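Search this repository Go

# Undoment bedding and outerwear set

Data card, revision 4
Last updated: 2 May 2018
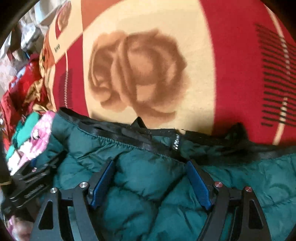

Undoment is an inventory of household textiles recorded as they lie on beds, chairs and floors before being folded or put away. This part of it covers blankets, quilts, padded jackets and the straps and belts that end up among them. It holds 425 item records from homes in Gratdale. Flat studio shots of single garments are kept in the separate Namboodiri set and are not duplicated here.

## Contents

Each record describes one item. Two items lying on top of each other get two records and share a pile number. The item classes are:

- `blanket` - any loose bed or sofa covering without a cover of its own
- `quilt` - filled coverings, with or without a removable cover
- `jacket_padded` - quilted outerwear, including vests
- `strap` - webbing, belts and bag straps, attached or loose
- `other_soft` - anything that fits none of the above

Of the 425 records, 370 have a complete set of fields. The remainder lack a pattern or fill entry and are marked `partial`.

## Fields

`color_main` takes one plain color word. Where two colors cover large areas, the second goes in `color_second`. A red and cream blanket is entered as `red` and `cream`, in that order, even if the cream panel happens to be the part lying uppermost.

`pattern` takes one or more of `floral`, `stripe`, `zigzag`, `check`, `text`, `plain`. Printed blankets often need several. A blanket with a brown rose on a cream panel, dark stripes on red, a white zigzag edge and the word "love" is entered as `floral, stripe, zigzag, text`. Words are copied into `text_read` in lower case exactly as far as they can be read. Do not complete a word from memory of a similar blanket.

`surface` is `matte`, `slight_sheen` or `glossy`. Most padded jackets fall in the middle group.

`hem` applies to jackets only and is `gathered`, `straight` or `not_visible`.

`tag` is `yes` if a label or tag is showing. If the lettering is too faint to read, leave `text_read` empty and set `tag_legible` to `no`. Small black pieces on black webbing are hard to tell apart, so `tag_or_buckle` is an accepted value.

## Piles

Layer order is counted from the top, starting at 1. A strap resting along the hem of a jacket is layer 1 and the jacket is layer 2. Items lying side by side with no overlap get the same layer number. A pile may have up to 10 layers, but records below layer 4 are unreliable and should be checked by hand before use.

## Known problems

- Teal is entered as `green` in older records and as `blue` in the July additions. Both are being changed to `teal`.
- Loose dark fabric next to a strap was sometimes counted as part of the strap - the rule now is `other_soft` unless a seam joins them.
- `fill` was guessed from the outside in some of the early records. Treat it as a note.
- Large prints are hard to classify when the blanket is bunched. Use only what shows.

## Related

The Erkunura folding sheet uses the same item classes but numbers its layers from the bottom. Convert before merging the two.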